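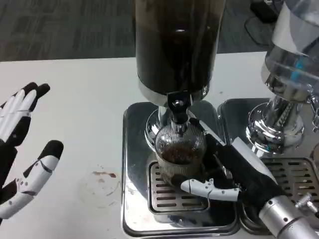 Coffee cup held under the centre dispenser. Cup in the right hand, left hand open.

Drinks service on level 2: your questions

Updated Fri 11 January

These are the questions staff at Sodanwood have put to the workplace team since the humanoid robot began serving coffee and water at the level 2 break area. We will add to the page as more come in. If you work at the Brerka site, your arrangements have not changed and most of this does not apply to you.

What does the robot do?

It fills cups from the drink dispensers and places them on the table for people to collect. It can also put a used cup aside if you leave one within reach. It does not make food, carry trays to desks or meeting rooms, or clear the seating area.

When does it run?

From 7.30 am to 3 pm on working days. Outside those hours it is parked and switched off, and you serve yourself from the same dispensers. The taps work by hand at any time the robot is not using them.

Do I have to use it?

No. If you would sooner pour your own, go to the kitchen on level 1, where nothing has changed. You can also ask the attendant to pause the robot and pour for you.

How do I order?

Use the panel at the end of the counter or the page on the intranet. Choose coffee or water, then small or large. Your initials come up on the panel when the cup is down and the hand has moved away. Please wait for that before you reach in.

Can I get a flat white?

Not from this table. The robot only serves black coffee and water. Milk, sugar and tea are on the side bench, and the espresso machine on level 1 is still there for anyone who wants it.

Is someone losing their job over this?

No position has been removed at Sodanwood. The catering contract with Gillies was renewed before the robot arrived and covers the same number of hours as the previous one. What has changed is how the hours are spent, and we know that matters to the people working them.

Before, two attendants shared the level 2 morning shift and spent most of it pouring, topping up and wiping down. One attendant now stays on level 2 with the robot. The other works on meeting room catering and the lunch service, which had been short of people for a long time.

We have been asked whether that will still be the case in a year. The contract hours are fixed until it next comes up for renewal. We can't make a promise past that date, and any proposal to change the hours would go through consultation first.

What does the attendant do now?

Brews the coffee, fills and cleans the dispensers, empties the drip trays, sets out clean cups, wipes the table and watches the robot. They can stop it at any point. They also record faults, which has turned out to be a larger part of the job than we planned for, and we have added paid time at the end of the shift so the log doesn't get written up in someone's break.

Attendants who work with the robot are paid at the higher duty rate. This was raised by the attendants themselves during the first week and agreed with Gillies.

Were the attendants asked beforehand?

They were told beforehand. They were not asked early enough, and that was our mistake. The first layout had the panel on the wrong side, so people queued across the path to the dishwasher. Anyone who had worked the shift could have told us so. The attendants drew up the current layout, and they now sit in on the fortnightly review with Pilix, who supply and maintain the robot.

What training is there?

Attendants do 2 days with Pilix. It covers starting and stopping, safe reach distances, cleaning near the hands, and what to do if a cup is dropped. Other staff don't need training. The short notice beside the panel is enough for ordering a drink.

How many drinks does it serve?

It served 600 in its first full working month. There were 19 logged faults over the same period. Most were stops where the robot could not get a hold on a cup and waited for the attendant. The rest were overfills and one network dropout.

It seems slow. Is that normal?

Yes. It is slower than a person and will stay that way for now. The hand speed is limited on purpose while people are standing nearby. If there is a queue at morning tea, the attendant will pour by hand alongside it, or pause it altogether.

Does it spill?

Sometimes, and so do the rest of us. The drip trays catch most of it. Coffee that lands on the white tabletop leaves a brown mark if it sits, so the table gets a wipe through the shift and a proper clean at the end. Please don't lean over to wipe up a spill yourself while the arms are moving. Tell the attendant.

Is it safe to stand next to?

Stand behind the line on the floor and you are out of reach of the arms. The robot stops if someone leans across the table. There is a red stop button at each end of the counter and anyone may press it, for any reason. You won't be asked to justify it. After a stop, only the attendant or a Pilix technician can restart it.

Is the coffee hot?

Yes. It is brewed as before and served at the same temperature. Let the cup sit for a moment before you pick it up, and hold it near the rim.

Are the hands clean?

The hands only touch the outside of the cup and the dispenser controls. The finger pieces are wiped with food-safe cleaner at the start and end of the shift and after any spill. The glove on the right hand is changed daily, or sooner if it gets coffee on it. If you see something that doesn't look right, ask for a fresh cup.

Does it record me?

The robot has cameras in its head so it can find cups and dispensers. Pictures are kept when a fault is logged, so Pilix can work out what went wrong, and are otherwise not stored. They are not used to check who is taking a break or for how long. Managers do not have access to them. Orders are kept as daily totals, and initials are cleared from the panel once the drink is collected.

Why bother, if it's slower than a person?

A fair question, and the one we get most. The pouring work was the part of the shift attendants reported most sore wrists and shoulders from, and it tied a second person to one table all morning. We wanted to find out if a machine could take some of that without making the break area worse. On the present figures it has helped with the first part – strain reports are down – and opinion is split on the second.

Some people miss having a chat while their cup was being filled. The attendant is still there and still happy to talk, but they have one eye on the robot and it isn't quite the same. That has been noted in the review.

Will we get more of them?

There are no plans for a second one here. Brerka has asked to see the results before deciding anything.

What happens if the trial doesn't work out?

The robot goes back to Pilix and level 2 returns to the old roster. The dispensers belong to us and will stay where they are.

Who do I talk to?

For a problem on the day, speak to the attendant. For anything about rosters, pay or duties, contact your Gillies supervisor. For everything else, including complaints and questions for this page, contact Angus Kinnear in the workplace team, extension on the intranet. Comment cards are also on the side bench next to the sugar, and you don't need to put your name on them.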